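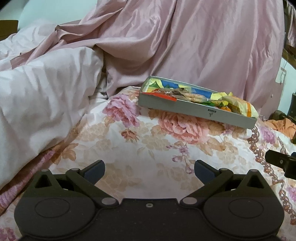
3.2 Where snacks are kept in the bedroom

Home | Issues | Articles | About
Filed under: Household Studies, Food at Home
6 min read

Figure 4. Shallow gray tray of wrapped snacks and candies on a bed with a floral-patterned sheet.

Of the 71 households that kept a diary, 10 reported a regular place for snacks in a bedroom. We had expected drawers and nightstands. Most of these households named an open container instead, usually one that had first held something else. Figure 4 shows the kind we coded as "open tray": low walls, no cover, and mixed contents packed together, with a clear packet of cookies or biscuits among candies in yellow, blue, green, orange and red wrappers. One wrapper comes over the rim at the right end. We coded a tray as full when any item reached past the rim, following Dalsgaard's rule for kitchen baskets.

The diaries gave 3,555 entries in which a snack was taken from storage. Entries from open trays were short and often listed two or more items at once. Entries from closed cupboards more often named a single item and a time of day. Inger Dalsgaard coded all entries, and Birthe Vídalín coded the Sandley households a second time. They disagreed mainly on whether a tray set down on a bed should count as stored or as being served. We settled on "stored" if the diary gave the bed as the tray's place on more than one day.

Bedding was recorded as well, as several diary keepers mentioned crumbs. Patterned sheets like the one in Figure 4, with its large pink and salmon blooms, were noted under "surface, printed." Quilts were noted only when they shared the bed with the tray. The January diaries from Heltbridge left this field blank and are excluded from Section 3.3.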